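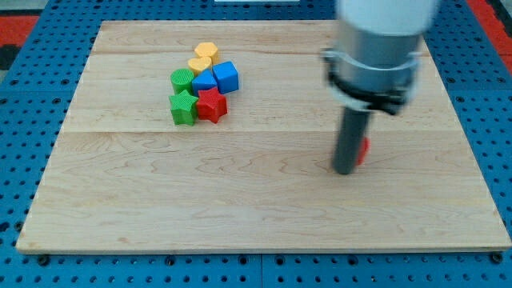

Small shapes, plain board: an interview with Marianna Domański

Marianna Domański makes shape blocks for nurseries and childminders from a back room in Itberg. She prints the blocks herself and puts them out on wooden boards. The sets go under the name Draruveo, which was the name of a street she lived on as a child. We spoke at her workbench over tea.

She started with one shape, a star, after her nephew lost a piece from a puzzle. "I drew it on the computer in an evening and printed it badly," she says. "It had a hole in the back. He didn't mind at all, so I made him another one in red."

The range has grown since then. There are stars, hearts, cubes, cylinders, hexagons and triangular prisms, in red, yellow, blue and green. She has been asked for purple and pink and has said no so far. Each new colour means another set of reels on the shelf, and the shelf is full.

The blocks are small, and the surface is finely ribbed. Some customers ask whether she could sand them smooth. She tried it on a batch of 36 and went back to leaving them as they came off the printer.

"The plastic goes cloudy when you sand it, and it takes hours. Then I gave both kinds to a group at the nursery and they kept running their nails along the ribbed ones. They liked the noise. So that was the end of sanding."

Stars are the shape she has had most trouble with. The first version had points that were too thin and snapped when the block was dropped on a hard floor. She made the points blunter and the whole thing thicker, and it now stays flat where it is put. The heart went through fewer changes. The cube, she says, should have been the easy one.

"People notice if a cube is wrong. A heart can be a bit fat on one side and it's still a heart. With a cube, if one edge is out, a four-year-old will turn it round and round and look at you."

The boards come from Malinowski, a joinery two streets away that sells her its shorter lengths. She likes a pale wood with a quiet grain, so the colours show up well against it. A single wide plank would cost more than she can charge for, and she is happy with narrower ones joined edge to edge.

"I don't hide the joins. Children use them. They'll line up the stars along one, or decide that one side is the sea — I never suggested any of that."

How the blocks are used is left to whoever buys them. No instruction sheet goes in the box, though she did write one for the first 20 sets. It suggested sorting by colour, then by shape. Most adults start there anyway. She prefers to put a handful down close together, with a few colours repeated, and wait. One child will take both yellow ones. Another will want everything with points.

Sales are steady but not large. She sold 616 sets last year, mostly through a teaching supplies shop called Unach, and a few directly to parents. In September, when nurseries reopen, she prints in the evenings as well and her husband does the packing. Over 3000 single blocks have gone out as replacements, which she sells at cost.

"The green cylinder is the one that goes missing. It rolls. Under the fridge, under the radiator, down the back of the book corner. I could put a flat side on it, but then it isn't a cylinder."

She is careful about age. The blocks are sold for three and up, and she turns down orders for baby rooms. She also tells people to wash them by hand in lukewarm water, after one nursery put a set through a hot dishwasher and sent her the results in an envelope.

Her next job is a half circle, which she wants to be able to stand on its curved side and rock without tipping over. She has made five so far. "Four of them fall over," she says, "and the other one is too heavy."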